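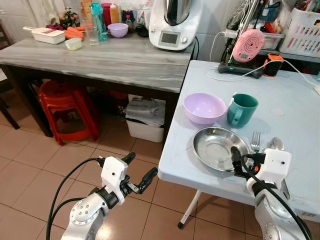
What "daily" means in the fourth petition

We use cookies to remember your reading preferences. Accept | Manage settings

The line "Give us this day our daily bread" is said so often that few people notice it contains one of the hardest words in the New Testament. The difficulty is in the word translated "daily". In the Greek of Matthew 6:11 and Luke 11:3 it is epiousios, and the usual ways of settling the meaning of a Greek word do not help much with it.

The ordinary method is to collect other uses of the word and see what it meant to the people who wrote them. With epiousios there is very little to collect. Origen, writing in the third century, remarked that he could not find the word among the learned or in common speech, and supposed that the evangelists had made it up. A papyrus household account was once thought to contain it, but when the sheet was examined again the reading turned out to be a different word. We are left with the two gospels, the Didache (an early church manual which quotes the prayer), and writers who depend on them.

That leaves the parts of the word. There are four main proposals, and each takes the parts differently.

1. From epi and ousia, "being" or "substance". The bread is then what is needed for existence. Origen took it this way. The objection usually made is that the i of epi would be expected to drop before a vowel, giving epousios. The objection is not final, as there are Greek compounds in which the i stays.

2. From epi ten ousan, with "day" understood: bread for the day that now is. This comes closest to the English "daily". It has the same problem with the vowel, and in Matthew it also repeats "this day", which already stands in the sentence.

3. From he epiousa, "the coming day". This expression is well attested. Acts 16:11 uses it for the next day of a voyage. Said in the morning, the petition would ask for bread for the day just starting; said at night, for tomorrow.

4. From the verb epienai, "to come", in a wider sense: the bread of the age to come. On this reading the petition asks to be given now some share in the meal of the kingdom.

Jerome knew the problem well. In his revision of Matthew he wrote supersubstantialem, a part-by-part rendering of the Greek. In Luke he left the Old Latin quotidianum alone. The two verses therefore read differently in the Vulgate although the Greek word is the same. Church use followed the Luke form, and our "daily" descends from it. Jerome also reports that a gospel used by Jewish Christians had the Hebrew word mahar, "tomorrow", at this point. That is often cited in favour of the third proposal. It may preserve an old tradition, or it may only show how one early translator understood the Greek.

Luke's version differs from Matthew's in two further respects. Matthew has "give" in a form suited to a single act, and "today". Luke has "keep giving", and "each day". Matthew's wording is a request for one day; Luke's covers a series of them. Any account of epiousios has to make sense in both sentences, and this is a point against pressing "for today" too hard in Matthew or "for tomorrow" too hard in Luke.

The passage most often set beside the petition is Exodus 16. Manna was gathered each morning in the amount needed, and what was kept overnight spoiled, except before the sabbath, when a double amount was gathered and kept. Proverbs 30:8 is also relevant: "feed me with the food that is my portion". Neither text settles the Greek. They do show that a prayer for a limited and sufficient amount of food was familiar to the first hearers, whatever word was used for it.

Matthew 6:34, "do not be anxious about tomorrow", is sometimes brought in to rule out the third proposal. The argument is weaker than it looks. A person who has asked for tomorrow's bread and left the matter there has some ground for not being anxious about it. The verse forbids worry – it says nothing about asking.

Celina Grabowska set out the case for the fourth proposal at the January study evening. Her main points were that the first half of the prayer is directed to the coming kingdom, and that bread in the gospels is repeatedly connected with the future banquet (Luke 14:15 is the clearest instance). She did not think this excluded ordinary food. Rosalba Zanetti replied that the petitions on bread, debts and temptation form a group about present need, and that a congregation which included hungry people would have heard the plain sense first. Her preference was for the third proposal, read as a morning prayer.

My own view is closer to the second speaker's. The word bread should be given its normal meaning unless the sentence will not bear it, and it bears it without strain. The fourth proposal then has its place as something the church has rightly seen in the text, above all when the prayer is said before communion, as it has been from early times. It need not be made the first meaning in order to be kept. The plural "our" should be noticed as well. The petition is not "give me my bread", and a person who prays it with enough in the cupboard is asking on behalf of those without.

For practical purposes the translation should stay as it is. "Daily" is imprecise, but each of the more exact renderings commits the reader to a decision which the evidence does not support, and the present word has the advantage that everyone knows it. Those who lead prayers in the Halby and Tatmont groups may like to mention the alternatives once in a while, perhaps at a study meeting, and otherwise say the prayer without comment.

Two corrections to the printed handout from that evening. The reference given as Exodus 15 should be Exodus 16. In the second paragraph, "Old Latin" was printed as "Old Testament" – the sentence makes no sense as it stands and should be altered by hand. Corrected copies are in the rack at Halby.

The next study takes the fifth petition, and the difference between "debts" in Matthew and "sins" in Luke. Please read Matthew 18:21–35 beforehand. It starts at 7.30 pm at Tatmont and no Greek is needed.

Shared 10 times | 2 comments

Related items

Hallowed be thy name: who is being asked to act?
On earth as in heaven: one petition or three?
The doxology and the manuscripts
Manna and the sabbath in Exodus 16
Reading list for the Tatmont study group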